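Local News / Community / Makers

Larninell workroom opens its tables to small-parts work

The old storefront at Larninell has a new life, and it is a busy one! Jutance, the neighborhood workshop that spent its first years squeezed into a single back office, opened a tabletop workroom there on January 1, 2024, and people have been finding their way in ever since the door was unlocked.

The room is set up for small things. Jars, caps, lids, knobs, little boxes that won't stay shut, the bits that end up in the kitchen drawer for years. Visitors book a seat for 2 hours, bring whatever they want to sort, fit or put back together, and get a proper work surface and good light to do it in. There are 22 seats in all, split between the front room and a quieter one behind it, and the quieter one fills up first.

"I love a big clear table," said Jordan Hartley, who runs the workroom. "You put one small thing down on it and suddenly you can see what you're doing. At home I'm working between the toaster and the mail."

Hartley picked the boards personally. They are large and white and lie flat on top of the tables, so a dropped screw or a crumb of old glue shows up right away. They do pick up smudges, and there is a running debate among regulars over the best way to get them off (Hartley is firmly on the side of a damp cloth and a little dish soap, and won't hear a word about scouring pads).
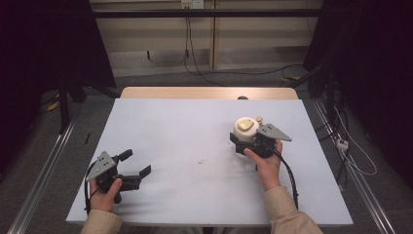
A small white rounded piece held over one of the boards at Larninell.

The opening weeks brought a wonderful mix. One family came in with a whole spice rack and went home with every lid on the right jar. A retired piano teacher spent a morning on a sewing box that had belonged to her aunt, and came back the next day with a second one. A pair of college students took over the end of a table to sort 300 loose buttons by color, then by size, and then by color again after they changed their minds.

There is a parts shelf, too, and it may be the best thing in the building. Bruliretti, the hardware store across the street, sends over its odds and ends, and anybody with a seat can dig through them at no charge. Caps without bottles and knobs without drawers are especially welcome.

Seats cost $8, and children sit free with an adult. The Lemma coffee cart parks out front most mornings, though drinks have to stay on the side counter and off the boards.

In March the workroom will add an evening session for people who can't make it during the day, along with a beginners' table where newcomers can get help with loose lids and stuck fittings. Sign-up sheets are by the front door. Hartley asks that people bring their pieces in a bag or a tray with their name on it.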